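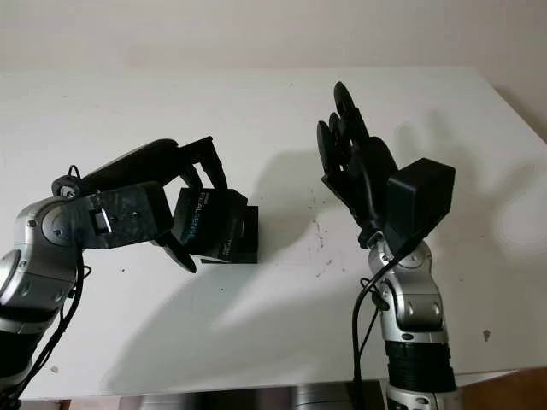 Abb. 3: Zweiarmiger Versuchsaufbau mit dem Handsatz Kolla. Links die Hand mit Kameramodul (RealSense), rechts die zweite Hand in aufgerichteter Stellung.

3.2 Aufbau und Inbetriebnahme

Der Handsatz Kolla wird vom Anbieter Quintana als Nachrüstpaket für vorhandene Leichtbauarme vertrieben. Zum Lieferumfang gehören zwei mehrfingrige Hände, die Adapterplatten für das Handgelenk, ein Kabelsatz und die Steuersoftware Jesaleck. Die Arme selbst sind nicht Teil des Pakets. Wir haben den Satz in der Form geprüft, in der er ausgeliefert wird, und weder Firmware noch Mechanik verändert.

Die Montage beider Hände dauerte einen Arbeitstag. Den größten Anteil daran hatte die Verlegung der Leitungen, für die das Handbuch nur eine Skizze enthält. Die Kabel laufen außen am Unterarm entlang und müssen am Handgelenk eine Schlaufe bilden, damit sie bei voller Drehung nicht auf Zug belastet werden. Welche Länge die Schlaufe haben soll, wird nicht angegeben. Wir haben sie durch Probieren bestimmt und danach nicht mehr geändert.

Die Kalibrierung erfolgt über einen Assistenten in Jesaleck. Er fährt jeden Finger einzeln bis zum Anschlag und speichert die Endlagen. Der Ablauf ist verständlich, bricht aber ohne Fehlermeldung ab, wenn ein Finger beim Schließen einen anderen berührt. In diesem Fall muss die gesamte Hand neu eingelesen werden. Kuldeep Rajput hat für die vorliegende Untersuchung ein Skript geschrieben, das die Endlagen zwischenspeichert. Es ist im Anhang B abgedruckt.

3.3 Versuchsablauf

Alle Versuche fanden an einem weißen Tisch im Labor Malden statt. Als Objekt diente ein kleiner schwarzer Würfel mit einer Markierung auf der Oberseite. Aufgabe der linken Hand war es, den Würfel seitlich mit den Fingerspitzen zu berühren, ihn ein Stück zu verschieben und ihn anschließend zu greifen. Die rechte Hand blieb während dieser Versuchsreihe in einer festen Warteposition mit gestreckten Fingern.

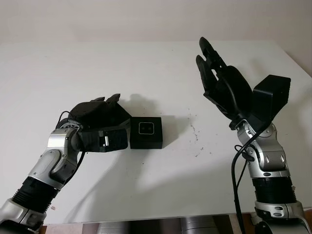

Gewertet wurde ein Durchgang als erfolgreich, wenn der Würfel nach dem Greifen mindestens drei Sekunden gehalten wurde. Ein Verrutschen beim Verschieben galt nicht als Fehler, solange der Würfel auf dem Tisch blieb. Insgesamt wurden 1.101 Durchgänge aufgezeichnet. Davon entfielen 431 auf die Werkseinstellung der Griffkraft und die übrigen auf zwei reduzierte Stufen.

In der Werkseinstellung schlossen die Finger für ein leichtes Objekt zu schnell. Der Würfel wurde häufig weggeschoben, bevor der Daumen in Position war. Von den 431 Durchgängen waren 337 erfolgreich. Mit der mittleren Kraftstufe verbesserte sich das Ergebnis, mit der niedrigsten nahm die Zahl der Haltefehler wieder zu. Wir empfehlen deshalb, die mittlere Stufe als Ausgangswert zu verwenden.

3.4 Wartung und Service

Der Anbieter nennt ein Wartungsintervall von 2.000 Betriebsstunden, das in unserem Zeitraum nicht erreicht wurde. Zur Haltbarkeit der Fingergelenke können wir daher keine Aussage treffen. Eine Anfrage zur Nachkalibrierung wurde vom Service am folgenden Werktag beantwortet. Ersatzfinger sind einzeln erhältlich, die Adapterplatten dagegen nur paarweise. Eine überarbeitete Fassung von Jesaleck ist für November angekündigt und konnte nicht mehr berücksichtigt werden.

Zuletzt aktualisiert: Mittwoch, 10. Oktober 2018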